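Pirus has recorded 979 examples of household tasks for Draltero, its learning system for robot hands, the institute announced. Operators work with hand-held grippers.

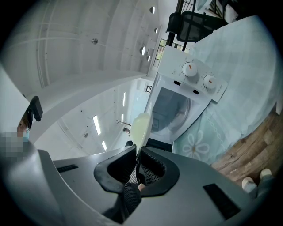
Page last changed: 11 June 2026

Recording began in April. The set includes small appliances — a mini washing machine among them — and 273 examples have been checked so far, said project lead Adi Hartono.
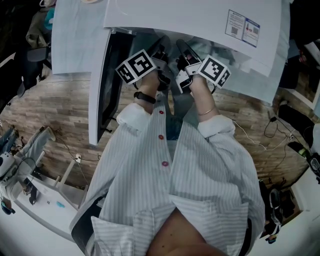
An operator with two hand-held grippers at a white table.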